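Print this page | E-mail this page
Search course materials Go
Home Syllabus Handouts Readings Lab hours

Handout 6: Folding, sizing and what a finish is worth
Apparel Care and Resale, Unit 2

The textbook chapter says a well-folded garment "sells itself." I would like you to read that line with some suspicion. It comes with no numbers, and the chapter was plainly written by someone who folds adult shirts. Children's clothes behave differently. They are short, they are wide for their length, and the standard thirds fold leaves you with a lump.

Start with the lengthwise fold. Lay the pants flat, smooth the front, bring one leg over the other and match the side seams as well as the garment allows. It will not allow it perfectly. The rise sticks out at the seat, and an elastic waist pulls the top narrower than the hip, so if you line up the waist the hems wander, and if you line up the hems the waist does. Pick the hems. Shoppers look at the hems.

Alcaraz, the resale shop we use for practice stock, sent us 252 pairs of children's pants in June. Their sheet claims a trained folder can do 200 an hour. I have never seen it done on denim with any care, and the sheet doesn't say what was being folded. Treat the figure as a sales figure.
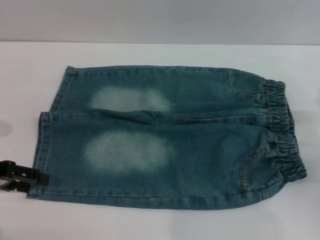
Does a faded knee count as wear when you grade a pair of jeans?

Only if the cloth itself is thin or broken; a pale patch by itself tells you about color, and many children's jeans are sold new with the knees already lightened.

Matching patches at the same height on both legs usually point to a factory finish. Usually. Kids do kneel on both knees, and I have had students swear a pair was "designed that way" when you could see daylight through it. Put your hand inside the leg and spread your fingers behind the patch. Compare it with the cloth a few inches up the thigh. If the two feel the same, write "finish, knee" on the tag and move on. If you can't decide, grade down.

On gathered waists: the Nemer sizing chart tells you to measure the waist relaxed and then double it. Fine, but relaxed elastic on a garment that has been washed many times is not the same thing as relaxed elastic on a new one. Measure relaxed, then stretched, and write down both. The chart has one box. Use the margin.

You will also be told to buy things. The Erix folding board is popular and it makes a tidy shirt. For small pants it is too wide, and you spend the time you saved pulling the legs back into line. Zivemix sells a crease spray that I can't tell apart from water on denim. Bring me a side-by-side test if you disagree, with the same fabric and the same person folding.

Creases along the inseam are the last point. Thick seams hold a ridge and no amount of patting gets rid of it. Run the side of your hand from hem to waist once, fold crosswise, stack. A shop with 2,000 pieces on the floor isn't going to press each one, whatever the chapter recommends.

For lab: fold and grade ten pairs, tags filled in, both waist measurements. Bring the tags back with the garments pinned to them.

Print this page | E-mail this page
Previous handout Next handout Back to top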